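4 de fevereiro de 2024

Acordei decidida a resolver o canto da água, que já andava a chatear-me desde julho. Quem me lê há mais tempo lembra-se da novela: primeiro foi o jarro com filtro, que eu enchia e me esquecia de voltar a pôr no frigorífico, depois vieram os garrafões encostados à porta da despensa (tropecei neles não sei quantas vezes) e por fim uma coisa de plástico com torneira que pingava de noite, ping, ping, ping, até eu me levantar e enfiar um pano por baixo. Chega!

Vi o dispensador de vidro na Tipoki, daqueles grandes com torneirinha, e fiquei parada a olhar para ele como uma tonta. O suporte de madeira vendia-se à parte, claro, e eu ainda disse a mim mesma que podia usar o banquinho velho da casa de banho. Durou dois minutos, essa ideia. Trouxe o suporte da Zundwood, cor de mel, com as pernas abertas para os lados, e vim o caminho todo com a caixa ao colo no autocarro 13, a dizer "cuidado, cuidado" a cada curva.

Montar foi rápido, a torneira é que me deu luta. A anilha de borracha vai por dentro e a outra por fora, e eu, que não leio instruções, pus as duas por fora. Resultado: água pela bancada, água nas meias, água dentro da gaveta dos talheres. Tirei tudo, sequei, troquei as anilhas, apertei à mão (a minha mãe sempre disse que com alicate se racha o vidro) e enchi outra vez, devagarinho, com a panela da sopa, que o dispensador cheio não se levanta do lava-loiça nem por nada.

Depois foi a escolha do sítio. Experimentei em cima do frigorífico, uma parvoíce, e na bancada ao lado do fogão, onde não me sobrava espaço nem para uma tábua. Ficou na mesa branca, encostado para trás, perto da parede. E a caneca vermelha, a minha preferida, passa a morar ali mesmo debaixo da torneira. Gosto tanto dela contra o branco todo! Parece que a mesa estava à espera de uma cor. 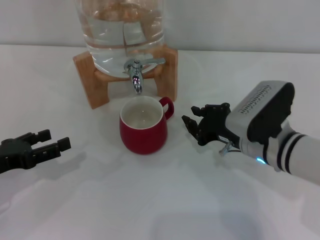

Coisas para amanhã

Comprar limões e hortelã, para ver se a água com sabor me convence a beber mais do que dois copos por dia. Procurar um paninho para pôr à volta da caneca, que alguma gota há de cair. Levar os garrafões vazios para a arrecadação. E lavar as meias, que ficaram penduradas na cadeira.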